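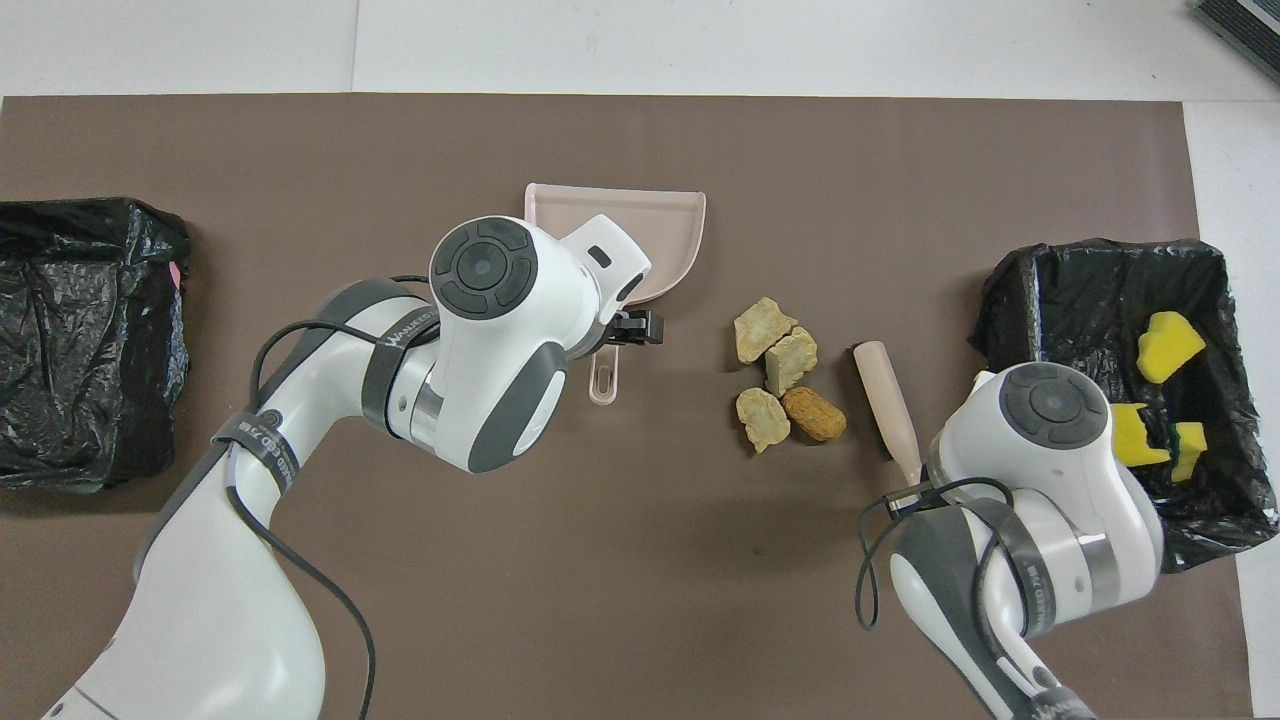 I have a grudge against the one big trash can. You know the one, it stands in the corner of the kitchen or the garage with its lid that never quite shuts, and everything in the house is supposed to end up in it. Coffee grounds, dead batteries, the gravel that came in on somebody's boots, a sponge with plenty of life left in it. We've had one of those for as long as I've been married, and I'm here on the last afternoon of the year to argue that we should all get rid of it and use two little bins instead.

Two! Small ones, black, rectangular, nothing special. One to the left of whatever you're doing and one to the right. I started doing this in December when I was clearing out the back room (29 boxes, and please don't ask what was in them), and I'm completely sold on it.

What happens with a single bin is that you stop deciding. Everything you pick up gets one question, keep or toss, and by the fifth box you're so tired of the question that you toss the lot. With two bins you have to think for half a second longer. Sponges go in this one, rocks go in that one. It's a tiny bit of friction and I think it does you good.

My neighbor Greer Baird thinks this is nonsense. She says I've taken one chore and made it into two, and that I'll now have two bags to tie up and two bags to carry down the stairs. She's right about the bags! I still say she's wrong about the chore. Carrying a bag takes a minute. Digging through a full one for the thing you didn't mean to throw out takes a good part of your evening, and you smell like old onions when you're done.

And line them both, please. I know there's a school of thought that says a dry-goods bin doesn't need a bag, and my brother-in-law Konrad Riedl belongs to it, and I have seen the bottom of Konrad's bins. Fold the bag well over the rim so it doesn't slide down the first time something heavy goes in. Yes, it looks a mess, all crinkles and shine, and sometimes the thing flops shut on you and you have to open it up again with your elbow. I can live with that.

The heavy things bring me to rocks. If you have children, or a dog, or a husband who used to fish, you have rocks in your house. They turn up on windowsills and in coat pockets. We have yellowish ones and tan ones, and some of them are really quite pretty, and that makes it worse, since a pretty rock gets a stay of execution every single year. I used to pick them up by hand, one at a time, and of course the minute I had one in my hand I was admiring it. 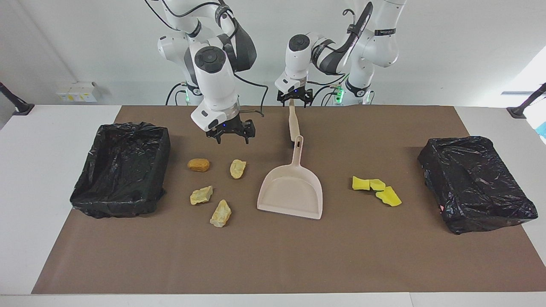 Use a dustpan. I mean it. Lay it flat with the lip toward the rocks, and don't touch them any more than you have to. A rock in a dustpan is debris. A rock in your palm is a souvenir from the lake, and you'll be standing there ten minutes later trying to remember which lake.

I'll also say a word for the cheap plastic dustpan, the plain kind in a silly color. My old one was metal, a Kasmont, bought at a garden center when I thought I was a person who needed a serious dustpan. It scraped the floor, it rusted at the corners and it weighed a ton. A pink plastic one does everything I ask of it, I can spot it across a dark garage, and it has a hole in the handle so I can hang it on a nail. What more is there to want from a dustpan?

Something else I've come around to is putting a mat down first. Bhupendra Bisht, who taught me most of what I know about fixing bicycles, never started any job without spreading something over the table, and for years I thought he was just being fussy. Then I tried it. A big brown mat hides the dirt, it's kinder to a white tabletop than a chunk of stone is, and when you've finished you can take the whole thing outside and shake it.

Now, the sponges. I got into an argument with Lieven Peeters over these at a potluck, because he throws a sponge away after 5 days no matter what shape it's in. My feeling is that a kitchen sponge has a second career. Once it's done with dishes it goes on to boots, bike frames and flowerpots, and after that it's done for good and can go in the bin with its friends. Cut a notch in it if you need to get around a faucet. But do let it go in the end! I found 3 under our sink so stiff I could have shingled a roof with them.

Greer is coming over tomorrow for soup, and I've set the two bins out by the back door where she can't miss them. She'll have something to say about the bags.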